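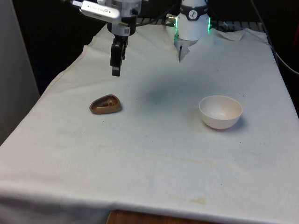
I've had the Kullstead table cloth since August and I keep getting asked whether it's worth the money, so I'm finally writing it up. Short version: yes, mostly!

I went for the off-white (there's also a grey, but Woltard had sold out) in the big size, 300 cm long, which gives you loads to tuck and fold at the back. I like that. A cloth that only just reaches the edges drives me mad – one tug and you've got bare table again. With this one I leave the back edge raised and bunched up and get on with things.

It does crumple. If you want it crisp you'll be ironing, and the corners are the worst, they flop over whatever you do. I've given up on mine.

Washing has been fine, 2 goes at a normal warm wash and no shrinking that I can spot. Tea came out first time, beetroot didn't quite (my own fault, I left it overnight). Yee-man Ng put me on to the Khattak one before this and it was softer, I'll admit, but it slid all over the place and went bobbly within weeks.

Mine cost £13 in the sale, and I'd buy another at that. At full price I'd have a look at Britow's first.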